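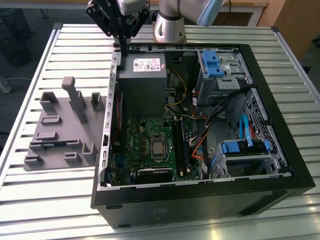 Starting a thread on the old desktop tower, because three people asked me last month what it takes to get one of these going again. Side panel off, case on its side, everything reachable from above. I do all of this lying flat. Standing up, you fight gravity with every connector.

Before anything else: unplugged at the wall, then hold the power button in for a few seconds. After that I touch bare metal on the case and keep doing it whenever I walk away and come back.

The cooler comes off before I do much else. I want to see the processor and clean off whatever paste is left on it. Isopropyl and a coffee filter. Paper towel leaves lint.

Don't lift the socket lever unless you're swapping the chip. If it's seated and the frame is locked down, leave it alone.

Power supply next. I don't open these, ever. I do read the label and write down the wattage. A replacement from Banley is 700 watts and cost me 71 dollars with shipping. More than this machine needs, but it was in stock and the next size down wasn't.

Cables are the slow part. I take a phone picture of every plug before I pull it. The little front panel ones are the worst -- power switch, reset, drive light -- and the printing on the board is tiny.

Memory: open the latches, press straight down on both ends, wait for the click. If one side clicks and the other doesn't, it's not in. I've lost a whole evening to that.

Expansion card: take out the bracket screw first, then the latch at the end of the slot. People forget the latch and pull.

Screws go in an egg carton, one cup per part. Rowlands sells a magnetic tray for this and it's fine, but the egg carton has a lid.

Somebody asked about temperatures. The last tower I cleaned this way sat at 41 C idle after new paste. I didn't write down the number from before, so I can't tell you how much it helped.

Dust filters are soaking in the sink. More tonight after dinner if the new paste shows up.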